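**Takport hands the dull half of the job to Trunitz, keeps the other half**

*For release in September*

Takport, the hardware and household wholesaler, has finished fitting its automated goods-in and ordering system, Trunitz, across its main store and packing floor. The company is pleased with it. The staff have been asked whether they are pleased with it and have given a range of answers, several of which are printed below.

Trunitz does two jobs. A set of low, flat carriers takes full cartons from the loading door to the head of each aisle, and a piece of software works out what needs reordering and when. Before this, the cartons were moved by whoever had lost the argument that morning, and the reordering was done from a green ledger with a biro on a string. The ledger has been retired with full honours and is holding up one end of the kettle shelf.

The system was built by Famuslow, a small firm which until now has mostly automated bakeries. Its engineers spent the spring learning that a box of hinges behaves very differently from a tray of buns.

"We arrived with a plan to automate the picking as well," says Hiyori Kudo, who led the installation for Famuslow. "Then we spent a week in the aisles. There are jars next to ropes next to tape measures, and half the stock comes in packaging that changes shape when you look at it. We went home and made the plan smaller."

Picking, unpacking and shelf filling therefore stay with people. The carriers stop at the end of the aisle, play two notes and wait. From there a carton is carried in by hand, put down wherever there is floor, opened, and emptied on to the shelves by someone who knows which lid belongs to which tin. Takport has 102 bays of this sort and does not intend to widen any of them, as the walls have declined to move.

What has changed is the shape of the day. The early shift used to start at five with two hours of hauling before anyone touched a shelf. It now starts at seven. The carriers do their rounds beforehand in the dark, having no use for the lights, and the first cartons are waiting when the kettle goes on.

"I used to get home with a back like a folding chair," says Baiba Kazlauskienė, who runs the small goods aisles. "Now I get home with knees like a folding chair, because it's all crouching and sorting. I have raised this. I've been promised a stool on wheels. I would like it written down somewhere public that I've been promised a stool on wheels."

Takport confirms the stool.

No jobs were cut to pay for the system. Two people who were on hauling have moved to the returns desk, where the work is lighter and the conversation is worse. Everyone in the aisles has had training on the carriers, which took a morning, and on the ordering software, which is taking longer.

The software has had its moments. In its first month it noticed a rise in sales of sink plungers, drew its own conclusions and ordered 1000 of them. Staff may now overrule any order it suggests, and they do so with some relish. The firm still has 233 of the plungers and would be glad to hear from trade customers.

"It's very good at sums and has never met a customer," says Tõnu Jaunzems, operations manager. "Baiba has met all of them. When the two disagree we go with Baiba, and then we tell the software, and it sulks for a day and gets a bit better."

Priit Avotiņš, the staff representative, was asked for a supportive quote and supplied the following: "The later start is good. The two notes are not good. We were told they could be changed to something else and we are still waiting to hear what." Famuslow says a choice of sounds will come with the next update. A suggestion box has been put up by the clocking-in machine, and it has been emptied once for reasons of language.

The next stage is the Ķēniņš depot, where the aisles are wider and the floor is worse. Ilari Valtonen, who manages the depot, has visited twice to watch the carriers at work and has asked for a version that can cope with a slope, a drain cover and a cat.

Trade customers who would like to see the system running may visit by arrangement with the front office. Mornings are best, before nine, while there are still cartons to unpack. Sensible shoes are recommended for visitors, and plungers can be collected on the way out.
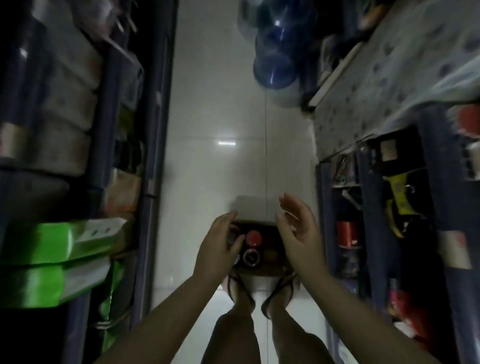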